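6/17/21

Back on the actor bio pages for Prorkusa this morning, coffee in hand, and I've already fallen down a hole. We've got 38 entries still flagged and I thought I'd knock off the Rs before lunch. Ha!

The trouble is Rinaldi. Two of our sources have her down as born in the same town but four years apart, and the height is in feet on one page and centimetres on the other (and they don't match, of course). Gaetano Colombo reckons the older page copied a casting sheet from her modelling days, so the younger age is the fib. I'm inclined to agree, but I've left the field blank for now with a note. Please don't fill it in from the fan wiki, whoever picks this up next.
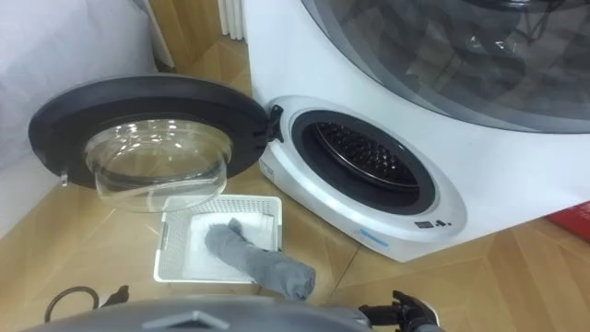

Filmography is in better shape. I matched 28 of her credits against the end titles and only had to chuck 4, all of them from a TV serial that was announced and then never got made. One credit is under her married name, so I've added that as an alias and the search finds both spellings now. I had to run the Vuvov import twice because it kept stripping the accents off the directors' names. Colour me unsurprised.

Ilaria Martinelli wants the favourite food and hobbies lines gone from every page. I'd happily see the back of them, but nearly 2,000 pages use that template and I'm not doing it by hand! Will ask if the Brerkari script can hide the rows and leave the data where it is.

Still to do: siblings for Rinaldi (one brother or two?), check the debut year against the festival programme, and reply to the agent who emailed in January, whoops. Stopping at the S names.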